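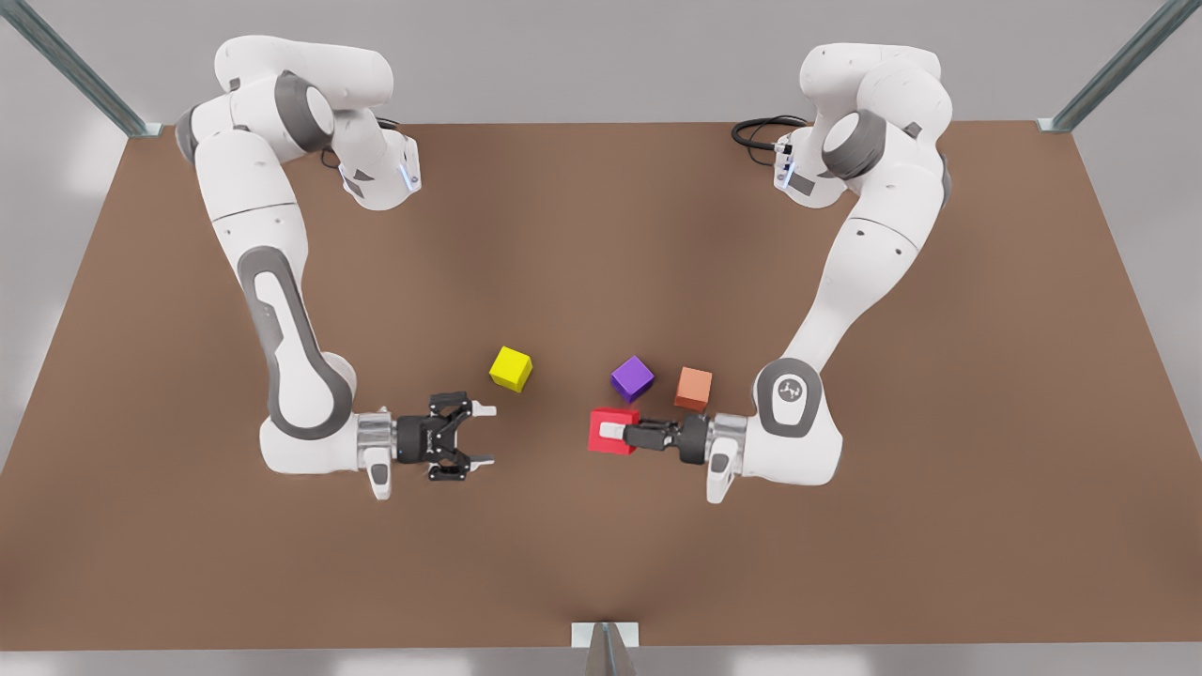
Blocks on the big brown table.

Well, the clear-out is done, and I can get to my own front door again without turning sideways! For anyone new to the newsletter, I've been threatening to sort out the toys and games in my spare room since the spring, and in October I finally ran out of excuses. My sister's children have outgrown most of it, my own two are grown and gone, and I'd been holding on to boxes of the stuff as if a coachload of toddlers might turn up at teatime.

So this month's bit from me is all about old toys and games: what I kept, what I gave away, and what I'd do differently if I had the strength to start over (I haven't).

I began with the jigsaws, which was a mistake. You can't tell if a jigsaw is complete without doing it, and once you've started doing it you've lost the evening. I got through 3 of them before I came to my senses. One was a harbour view of Skurnside, 300 pieces, that my mum bought on a wet holiday when we'd read everything in the cottage including the instructions for the boiler. It has a piece missing from the sky. It has always had a piece missing from the sky, and I was still disappointed. That one stays with me. The others went in the bag for the Remer Road shop, with a note taped to each lid saying whether it was all there. Please do this if you're giving jigsaws away. A scrap of paper is all it takes and some poor soul will bless you for it in January.

Board games were easier. I tipped each box out on the carpet, checked it against the list in the rules, and if the rules had gone I looked for a copy at the library (they'll print you a page for small change, and they were very nice about me coming in with a list). Dice I could replace from the jar. Everyone has the jar, don't they? Mine has dice, odd draughts, a whistle, a key to something and a great many tiddlywinks. Missing counters I swapped for buttons. I'm told collectors would faint, but the children who end up with these games won't mind being a green button.

Then the wooden things. I had forgotten how much I like plain old building blocks. They don't need batteries, they don't play a tune at you, and they last for ever if you keep them out of the damp. Mine were grubby, so I looked up how to clean them and then did it wrong anyway. I left the first lot to soak in the washing-up bowl while I answered the phone, and the wood swelled and went furry. Don't soak them! A cloth wrung out in warm soapy water, a quick wipe, and then lay them out on a towel with a bit of space between. Turn them over before bed. The furry ones I sanded down the next day with the fine paper, and they came up fine, though they're a touch smaller than their friends.

If the paint is flaking on anything really old, I wouldn't pass it on to little ones at all. I had a pull-along duck that I was very fond of and I couldn't have said how old it was or what was in the yellow. It now lives on the bathroom windowsill, where it's doing no harm.

Soft toys were the hard part. I'd kept a whole bin bag of them, and I opened it, and they all looked at me. I shut it again and made some toast. When I went back I allowed myself 2, and the rest were washed inside a pillowcase on a cool wash and dried on the airer with their ears pegged. The shop won't take them without a safety label, so do check for that before you carry them all the way there on the bus, as I did. The animal shelter out past Sasari House was glad of the unlabelled ones for bedding and playthings, as long as I cut off any hard eyes first. I did this in front of the telly with my glasses off.

What surprised me was how many people wanted things once I'd mentioned it. I put a line in the window of the Nyamweya café saying I had games going spare, and by the time I'd finished my coffee the marble run was spoken for. The train track went to a family who came to fetch it with a pushchair, and then had to carry the baby home. I sold a few bits as well, the ones in good boxes, and they made £40 between them. I've put that towards a proper shelf, so that what's left can stand up and be seen instead of hiding under coats.

A few people have asked what I kept for visitors. A pack of cards, the draughts, a set of dominoes with dots you can see without squinting, the Skurnside jigsaw and the blocks. I've found that grown-ups go for the blocks first. Leave a handful out near the teapot and watch, somebody will have built a little tower before you've found the biscuits.

Next month I'm meant to be tackling the sewing drawer, and I can already tell you I won't be giving away any ribbon. If you've got a good way of storing zips so they don't knot themselves together, do drop me a line before I start. I'm also still after the lid of a large round button tin, blue if possible, but I'd take any colour that fits. And if you were the one who had the marble run, I've found the rest of the marbles. They were in the teapot we don't use. I'll leave them behind the counter at the café for you.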